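A Chat With Bernice Nyarko, Who Has Cleaned Up Half the Silver in Gristham

Print this page | E-mail this page

Last updated: December 2019 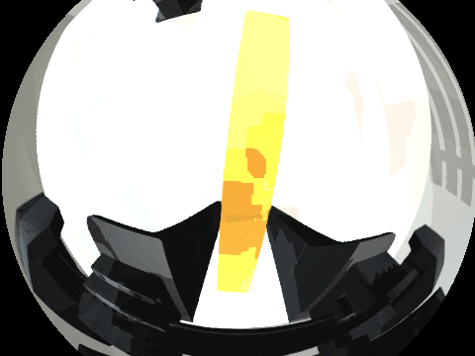

Starting out with a box of forks

I'd been meaning to talk to Bernice Nyarko for ages. My sister took our grandmother's teapot to her a couple of years back and it came home looking like something you'd be scared to pour from, and ever since then I've wanted to see where she works. So I finally called, and she said come over, but wear something old.

Her shop is two rooms behind the Essien bakery in Gristham, and yes, the whole place smells like cinnamon rolls and metal polish, a mix I got to like by the end of the afternoon. She cleared off a stool for me (there was a gravy boat on it) and kept working while we talked.

"I didn't plan on any of this," she told me. "I bought a box of forks at an estate sale because I needed forks. I was 24 and I had two plates and no forks. I got them home and they were black, just black, and I sat on the kitchen floor with a rag and I couldn't stop. I did the whole box that night. Then I went to work the next day with gray hands and everybody asked me what happened."

She was working the front desk at a dentist's office then. She stayed there nine more years and did silver in the evenings, first for herself, then for the people at work, then for strangers. The last thing she did before quitting was a set of trays for the dentist's wife, who paid her $400 and told all her friends.

I asked if she was nervous about leaving a steady job. "Oh, terrified. I threw up in the parking lot! But I had 105 pieces on my shelves at home waiting to get done and I was only getting to them after supper. Something had to give, and it was going to be either the job or my marriage."

What she wishes we'd all quit doing

This was the part I came for, because I am a terrible polisher. I told her I use toothpaste. She put down her rag.

"Please don't use toothpaste. I know your aunt did it. Everybody's aunt did it. It's got grit in it, and you're scratching the piece every time, and on plated stuff you'll go right through to the brass after a few years. Then you come see me and I have to tell you it needs to be replated, and you look at me like I ran over your dog."

The dishwasher is her other big one. She has strong feelings about the dishwasher. Knives are the worst, she says, since the old ones have hollow handles filled with a kind of pitch, and the heat makes it swell until the handle splits along the seam. She pulled out a drawer of them to show me, all waiting on new filling, and I felt bad about a certain Thanksgiving.

What should you do? Mostly, use the stuff. "Silver that gets used and washed by hand hardly tarnishes. It's the silver people are saving that turns black. They wrap it in newspaper or they put a rubber band around it, and the rubber band is terrible, it'll leave a line you can see from across the room. Just eat your cereal with it." She eats her own cereal with a serving spoon from that first box of forks (there were three spoons mixed in) and she says it holds twice as much.

When it does need polish, she likes a soft cotton cloth, a small dab of cream, and straight strokes going back and forth. No circles. Rinse it, dry it right away, and don't leave it in the rack overnight. She'll use a cotton swab around the pattern but she leaves some of the dark in the low spots. "People bring me a beautiful old rose pattern and say make it all shiny. If I do that you can't see the rose anymore."

The Beltira coffee pot

Every repair person has one job they can't stop talking about, and Bernice's is a coffee pot. A family brought it to her in March, in a grocery bag, with the spout off and the lid in two pieces. It was made by Beltira, a small outfit that closed before either of us was born, and she had only seen one other piece of theirs.

"The hinge was the problem. Somebody had fixed it with plumbing solder, a big gray lump of it. You have to get every speck of that off before you bring a torch near it, or it eats into the silver. I scraped for four days. I listened to a whole book about whales."

She found a number scratched under the foot, 3816, and got a little obsessed with it. She called a retired dealer out in Kirkis to ask whether it was a pattern number or a pawn shop mark or what. He thought pawn shop. She still thinks pattern. They argue about it on the phone every few weeks, and I got the feeling neither one of them wants it settled.

The bill came to $590, and she told me she undercharged — her husband told me the same thing, louder, from the other room. The family uses it on Sundays now. The granddaughter dropped the lid already. It has a small dent that Bernice offered to take out for free and they said no, leave it.

Before I left I asked if she ever gets sick of it. She thought for a while and rubbed at a sugar bowl.

"I get sick of candlesticks. The wax gets everywhere. And I won't do trophies anymore, not after the bowling league. But a spoon? No. Give me a spoon any day."

She's open most afternoons, and you can knock on the bakery side if the back door is locked. Bring your stuff in a towel, not newspaper.

Comments

Dottie R.: She did my mother's sugar tongs and wouldn't take a tip. I brought her a pie instead and she took the pie.

gristhamgal: I have been using toothpaste for thirty years. Going to go lie down now.

Paul M: Does she do pewter? I've got a pitcher with a bad handle.

Dottie R.: Paul, I asked her that once and she said to call first because it depends on the piece.

hank_in_kirkis: It's a pawn shop number.

Print this page | E-mail this page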